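Security Deposits in Irkthorpe: What the New Return Rules Mean

Saturday, August 2, 2025

The Irkthorpe city council voted in July to shorten the period in which a landlord must return a tenant's security deposit. The measure applies to all residential leases signed or renewed after the vote, including month-to-month agreements. Leases already in force keep their existing terms until renewal.

Under the ordinance, a landlord who intends to keep any part of a deposit must send the tenant a written list of deductions, with a receipt or estimate for each repair. General entries such as "cleaning" or "damages" will no longer be accepted. Normal wear remains the responsibility of the owner - faded paint and worn carpet are the usual points of dispute.

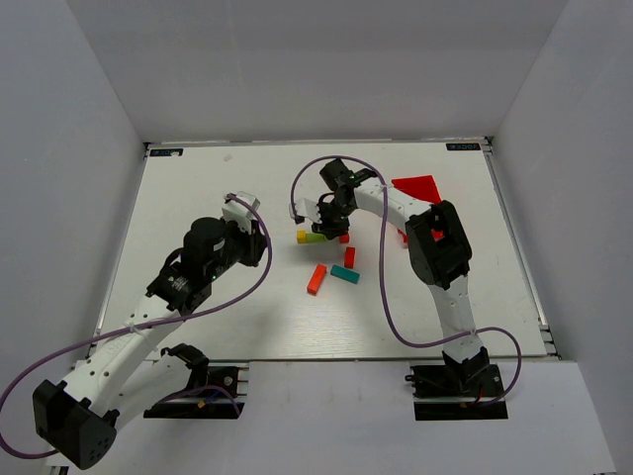 Two robot arms over a white tabletop, with colored blocks near the center.

The city's housing office recorded 2,507 rental units subject to the ordinance. Owner-occupied buildings with 2 units are exempt, an exception requested by property owners in the Bassey neighborhood. I have some reservations about it. A tenant in the upper half of a duplex has the same need for a returned deposit as a tenant in a large building, and often has less information about how to ask for one.

Forbridge adopted a similar rule earlier, and its experience is worth study. Sânziana Gavrilă, a housing counselor there, told me that most disagreements are now settled by letter. The cases that still reach a hearing tend to involve missing move-in records, and she advises tenants to complete a signed inspection form before any furniture is brought in. 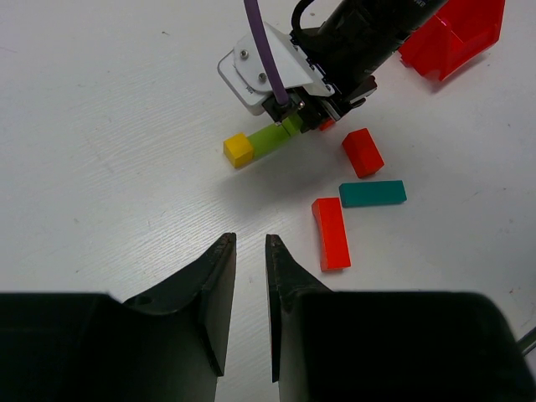 Colored blocks between an open gripper and a second robot arm.

Landlords should review their lease forms before the next renewal cycle. Any clause that waives the itemized list is void under the ordinance, even if the tenant has signed it. Tenants should provide a forwarding address in writing and keep a copy.

Sernau is expected to consider its own version this fall. The draft would allow 6 weeks for the return of a deposit, which in my view is too long for a household that must pay a new deposit elsewhere. I will post the hearing date when the agenda is released.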